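Über uns

Brurier ist eine Werkstatt und Schule für Bilderrahmung. Wir rahmen Drucke, Gemälde, Fotografien und Textilien, und wir geben Kurse für alle, die das Handwerk selbst lernen wollen.

Gearbeitet wird in zwei Räumen im Erdgeschoss, der Laden liegt vorne zur Straße, die Werkstatt hinten zum Hof.

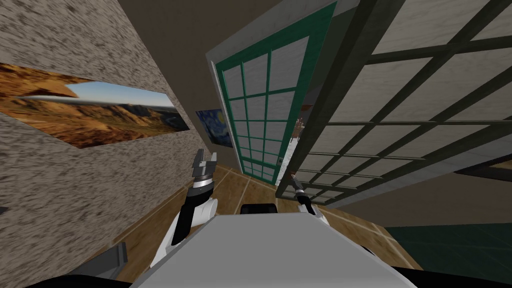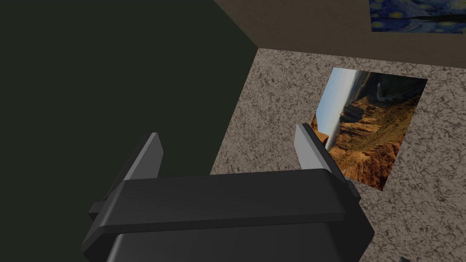
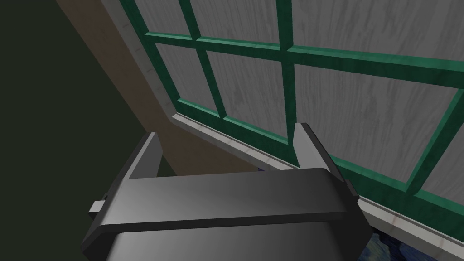
Erstes Bild: Wüstenpanorama und Sternennacht an der Wand, daneben die offene Tür.

Wie es angefangen hat

Gegründet wurde der Betrieb von Noboru Takagi, der nach seiner Ausbildung zum Vergolder zunächst für zwei Antiquitätenhändler gearbeitet hat. Die ersten Aufträge waren Reparaturen: abgeplatzte Ecken, lose Gehrungen, vergilbte Passepartouts. Neue Rahmen kamen erst später dazu, als ein Kunde fünf gleiche Leisten für eine Serie von Radierungen brauchte und niemand in der Umgebung das Profil führte. Takagi hat es selbst gefräst. Das Profil heißt bei uns Vona und ist noch im Programm.

Was wir machen

Heute führen wir 40 Leistenprofile, die meisten in Ahorn, Eiche und Linde. Die Reihe Vona ist schmal und eignet sich für Grafik, die Reihe Hirose hat eine tiefere Falz für Leinwände auf Keilrahmen. Sondermaße sind möglich, auch Panoramaformate. Bei sehr langen Rahmen setzen wir auf der Rückseite eine Querstrebe ein, das kostet etwas mehr und verlängert die Lieferzeit um ein paar Tage.

Passepartouts schneiden wir aus säurefreiem Karton. Beim Glas haben die Kunden die Wahl zwischen normalem Floatglas, entspiegeltem Glas und Museumsglas mit UV-Schutz. Wer unsicher ist, kann im Laden Muster nebeneinander an die Wand halten — das hilft meistens mehr als der Katalog.

In der Werkstatt sind bisher mehr als 3000 Rahmen entstanden. Jeder trägt hinten eine kleine Auftragsnummer. Wenn nach Jahren ein Glas springt, finden wir darüber Maße und Leiste wieder.

Kurse

Die Grundkurse finden samstags statt und beginnen um 9 Uhr. Auf dem Programm stehen Messen, Gehrungsschnitt, Verleimen und das Einlegen des Bildes. Am Ende nimmt jeder einen fertigen Rahmen mit nach Hause, ein eigenes Bild bis zum Format A3 darf mitgebracht werden. Der Vergolderkurs läuft nur im März und setzt den Grundkurs voraus. Material und Werkzeug sind im Preis enthalten.

Zusammenarbeit

Unser Holz beziehen wir vom Sägewerk Pitton, das die Bretter vor der Lieferung trocknet und grob zuschneidet. Reststücke geben wir an Schulen ab — bitte vorher anrufen, im Lager ist wenig Platz.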